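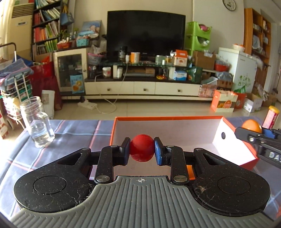
Keeping a Pair of Grippers Honest: A Morning With the Brasance Crew

I've written plenty for this page about what our machines get up to and hardly anything about who keeps them going, so on Thursday I pulled up a chair at the table with the plaid cloth and watched Zoriana Karpenko take care of the handheld pair. She looks after both grippers for the Brasance project, and she was kind enough to let me ask a lot of questions while she had a screwdriver in her hand.

If you've been following along, you know the drill. Two grippers, one for each hand, and a whole lot of picking up small things and putting them down again. Balls are the current favorite. A red one had its turn between the pads of the first gripper, with an orange ball over at the second, and the orange-rimmed box sitting open right behind. It sounds like a kids' game (and I did get a turn, and yes, I dropped it) but it's hard on the hardware. Zoriana told me the pair has been through 3,000 grabs between full services, and that's the number she sticks to no matter how good everything feels.

So what gets looked at? The pads first. On the gripper nearest me one fingertip pad was black and the other blue, and they do the real work, so they get the most attention. She presses each one with a thumb, looks for a shiny spot, and tries to peel up a corner with her nail. If the corner lifts, the pad comes off and a new one goes on. She keeps spares from Gutico in an envelope in her jacket, which I thought was a joke until she pulled it out.

Then the linkage. There are silver pivot screws up the two black arms, and they like to work themselves loose. Zoriana's rule is snug and no further. Crank them down and the fingers drag, leave them slack and the tips wander past each other when you squeeze. She opens and closes the thing a few times after every screw, with her ear practically on it! I asked what she was listening for and she said, "A click. I don't want one."

The part I would have skipped is the lint. The two round pads down on the base pick up every bit of fluff and hair going, and when I leaned in they were covered in fine white stuff. I'd had my sleeves all over that tablecloth, so I kept quiet. Zoriana uses a strip of tape for it, pressed down and lifted straight up, then a barely damp cloth on the ribbed gray rubber. No sprays. Someone used window cleaner on an older set last March and the rubber went tacky for weeks, and she is still a little sore on the subject.

After that comes the grip check, and it's my favorite bit. You pinch the ball, hold it just off the table, and count slowly to 36. If it creeps or tips, back you go to the pads. Then you do it again, three times in a row, and a wobble on the last one means starting over from the first. Mirjam Van Rooij, who writes up the service notes, picked 36 and has never said why. I've asked her twice now and got a shrug and a cookie.

Mirjam did have some news for me, though. Starting next month the checks move onto a single printed card that stays with each gripper, so whoever picks one up can see when the pads were last changed and which screws were touched. Up to now it has all gone into a notebook in Zoriana's handwriting, and I say this with love, but I couldn't read a word of page one. The Matheson folks will be trying the same card on their set, and if it works out over there we may do a version for Asden too.

The whole service took us through to 11:30, with a coffee in the middle and me slowing things down. Zoriana says she can get through the pair a good deal faster when there's no one asking what the little crosshair on the base is called. (She calls it the crosshair.)

If you've got a set of your own and your pads are peeling, bring them by on a Thursday morning and she'll show you how she does the corners. Bring your own tape, please, we're nearly out.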